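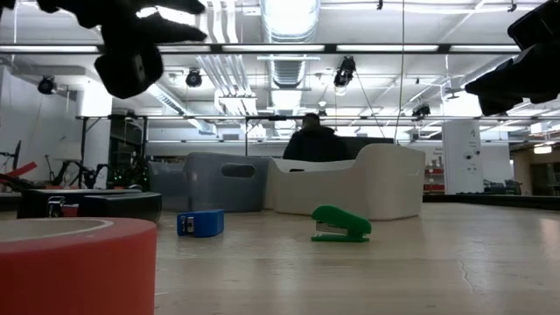
Staplers on a table. From June, Prerville asks residents to hand in their building papers without staples.

Prerville town office to stop taking stapled papers

The town office of Prerville will stop accepting stapled building applications in June. Residents and builders who bring their papers to the counter must then use a paper clip or a simple folder, or leave the sheets loose in an envelope. The same rule will be valid for applications that are sent by mail.

The change is connected to the scanning of the building archive, which started last winter in the basement of the town office. The archive holds the papers of some 4,000 houses and farm buildings, and the oldest of them were made before the town had a paved main street. Until now a person who wanted to see the drawings of his house had to make an appointment and read them at a table in the hallway. When the scanning is finished, the drawings can be requested by email.

The work goes slower than it was planned. Enikő Borbély, who leads the archive, told the town council at its last meeting that one box takes almost two working days, and that a large part of this time is spent on removing metal.

"We expected that the big drawings would be the problem, but they are quite easy," she said. "They are folded, we open them, we scan them. The letters are worse. One letter has a staple, then the answer to it was stapled on top, and later both were stapled to the permit. Sometimes the staple is rusty and the corner of the paper comes away with it."

By the day of the meeting, 80 boxes were finished. There are 400 in the basement, not counting the papers of the former village of Brenier, which became a part of Prerville later and kept its own system of numbers. Those papers are stored in the old school there and will be moved only after the roof of the school is repaired.

The council discussed the matter for nearly an hour. Several members asked if the new rule is really necessary, considering that new applications are not old and their staples are not rusty. Borbély answered that every new application is scanned too, normally on the same day, and that the staff at the counter has to open each one by hand before it goes into the machine. Last fall the scanner had to be repaired after a staple was pulled inside. The office could not scan for a week and the applications from that week were decided late.

Council member Emese Csizmadia voted for the rule but asked for a soft beginning. She said that many people in the town prepare their papers at home in the evening and will not read the notice on the door before they come. "If somebody has driven in from Brenier with a stapled form, we should not send him back," she said. Her proposal was accepted. During the first three months the counter will take stapled papers and remove the staples together with the applicant. After this period the papers will be returned.

There were also questions about the cost. The town bought staple removers and flat boxes from the office supplier Jarow, and the council was told that the price was within the yearly budget of the archive. A second scanner was discussed but was not bought. The council will look at this question again when the plan for next year is made.

Among the local builders the opinions are different. The construction firm Fang, which sends in more applications than any other company in the town, has used folders for a long time and does not expect any trouble. Smaller builders who spoke at the meeting were less satisfied. One of them said that his applications often have 39 pages or more and that loose pages get mixed on the seat of the truck. The office recommended to number the pages by hand in the lower corner, which is allowed and does not make the application invalid.

Applications for fences, sheds and other small works are also included in the new rule, even if they have only two pages. Tax papers, dog registrations and requests for the use of the sports field are handled at another counter, and there nothing changes for now. The marriage records are not part of the project either. They were bound into books and were copied on film many years ago.

Borbély also used the meeting to ask for help with one part of the archive. A number of drawings from the streets near the river have no address, only the name of the family who lived there at that time. Residents who know the older names of houses in this part of the town can visit the archive in the morning and look at the copies. She mentioned that two sheets were already identified in this way by a former mail carrier, who recognized the shape of a porch.

People who need drawings from boxes that are not scanned yet can still make an appointment, but they should expect a longer waiting time. The reading table is open in the mornings only, until noon. Copies are made on request and can be picked up on the following working day. For papers from Brenier it is better to call first, as the old school is opened only when a member of the staff can go there.

The new instructions for applicants will be printed on the back of the building form. Old forms that people still have at home remain valid. The town office will also put a box of paper clips at the counter, and applicants may take from it what they need.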